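Fliesenboden richtig reinigen: Grauschleier entfernen und Fugen auffrischen

Viele Fliesenböden sehen nach ein paar Jahren stumpf aus, obwohl regelmäßig gewischt wird. Meist liegt das am Putzmittel. Zu viel Reiniger im Eimer hinterlässt einen dünnen Film, an dem neuer Schmutz haften bleibt. Mit jedem Wischen kommt eine Schicht dazu. Die folgende Anleitung gilt für glasierte Fliesen und Feinsteinzeug. Naturstein wie Marmor oder Travertin braucht andere Mittel, vor allem keine Säure.

Was Sie brauchen

Zwei Eimer, einen Wischmopp mit Baumwoll- oder Mikrofaserbezug, eine Fugenbürste mit Kunststoffborsten, einen alkalischen Grundreiniger, Gummihandschuhe und einen Staubsauger mit Hartbodendüse. Ein trockenes Baumwolltuch zum Nachreiben ist ebenfalls nützlich.

Schritt 1: Boden frei räumen und saugen

Räumen Sie Teppiche, Stühle und alles Bewegliche aus dem Zimmer. Saugen Sie dann in Bahnen von der hinteren Wand zur Tür. Die Düse sollte auf Hartboden gestellt sein, die Borsten also ausgefahren. An den Sockelleisten und in den Ecken arbeiten Sie mit der Fugendüse. Sand und feine Steinchen müssen vollständig weg, sonst zerkratzen sie beim Schrubben die Glasur.

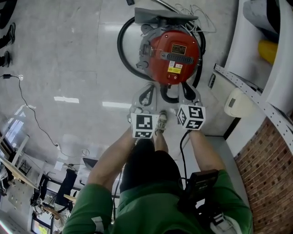 Schritt 2: Grundreiniger ansetzen

Dosieren Sie nach Packungsangabe in lauwarmes Wasser. Heißes Wasser verdunstet schneller und der Reiniger trocknet an, bevor er wirken kann. Testen Sie die Lösung zuerst an einer unauffälligen Stelle, etwa hinter der Tür. Verfärbt sich die Fuge, nehmen Sie ein milderes Mittel.

Schritt 3: Auftragen und einwirken lassen

Tragen Sie die Lösung satt auf, immer nur auf eine Fläche von etwa 2 Quadratmetern. Nach der angegebenen Einwirkzeit mit der Bürste nacharbeiten, die Fugen dabei in Längsrichtung. Der Boden darf zwischendurch nicht trocken werden – notfalls etwas Lösung nachgeben.

Schritt 4: Schmutzwasser aufnehmen

Nehmen Sie das Schmutzwasser mit dem ausgewrungenen Mopp auf und wringen Sie ihn über dem leeren Eimer aus. Danach mindestens zweimal mit klarem Wasser nachwischen und das Wasser zwischendurch wechseln. Wer hier spart, hat den Film bald wieder auf dem Boden.

Schritt 5: Fugen prüfen

Lassen Sie den Boden ganz trocknen und beurteilen Sie die Fugen erst dann. Nasse Zementfugen wirken immer dunkler. Bleiben einzelne Stellen fleckig, hilft ein Brei aus Natron und wenig Wasser: auftragen, kurz liegen lassen, bürsten, abspülen. Bröckelnde Fugen müssen ausgekratzt und neu verfugt werden. Silikonfugen mit schwarzen Punkten werden ausgetauscht.

Unterhaltsreinigung

Für die normale Pflege genügt Wasser mit einem kleinen Schuss Neutralreiniger. Wischpflege mit Wachs gehört nicht auf glasierte Fliesen. Den Moppbezug waschen Sie ohne Weichspüler, da dieser die Saugfähigkeit verringert. Eine Grundreinigung ist in den meisten Haushalten einmal im Jahr fällig, am besten im März, wenn Streusalz und Splitt nicht mehr ins Haus getragen werden.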